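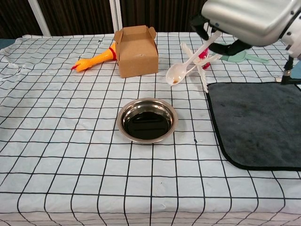 Fulgencio Robles wrote to me that a white tablecloth is a mistake for a person who cooks with paprika, and that I should buy a brown one and be at peace. He has eaten at my table many times, so I take his opinion seriously. But I did not buy a brown one. I like my white cloth with the thin black squares, and today I want to write a little about it and about the other things I keep using.

I bought the cloth in November, in a small shop in Flilham, together with a second one that I gave away. The squares help me very much when I set the table. In my mother's house we had a plain cloth and the bowls were always a bit to one side, and my father moved them with one finger before he sat down. Now I put the bowl on the lines and it is straight. The left side of the cloth makes folds, I iron it and the folds come back. My iron is from Ustus and it is old, so maybe I must blame the iron.

The steel bowl is my favorite thing in the kitchen. It is round and it shines on the rim, and I use it for everything: salad, dough, washing beans, carrying keys from one room to another. I had a glass bowl before, a beautiful one, and I broke it in the sink. With steel I am not afraid. If you buy one, please look at the rim with your finger first. Some cheap ones have a sharp rim and you will notice it only when you wash them.

Then the plastic cutlery. I know that many readers do not like it, and after my last post I received several messages on this topic. I have a bag of 50 pieces from a birthday lunch two years ago, and I wash them and use them again. A white spoon is good for tasting sauce, but it keeps the color. Tomato is bad and paprika is worse. I tried baking soda, and I tried to leave the spoons in the window, where the sun should help. It helped a little. When the bag is finished I will not buy another one.

The small brown boxes with the handle on top I discovered thanks to the bakery Cabello, where they put two pastries in one and you can carry it like a little suitcase. They come flat and you fold them yourself. I ordered 37 of them for cookies, and the first three I folded wrong, so the handle did not close. The secret is to fold the short sides before the long ones. The paper has no coating, so for anything with butter I put baking paper inside.

And the rubber chicken! It is orange and yellow and has a red band on the neck. My nephew calls it Dakar, I never understood why, and he wants it at the table when he eats here. In the beginning I put it back in the toy basket before each meal. Now I let it lie next to the box, and he eats his soup without discussion. It can be washed with dish soap and warm water, but you must press the water out well afterwards, and this takes longer than you think.

Next week I will try to write the recipe of the paprika cookies, because two people asked for it. I still have to measure the flour properly. Until now I did it with a coffee cup, and the cup has lost its handle.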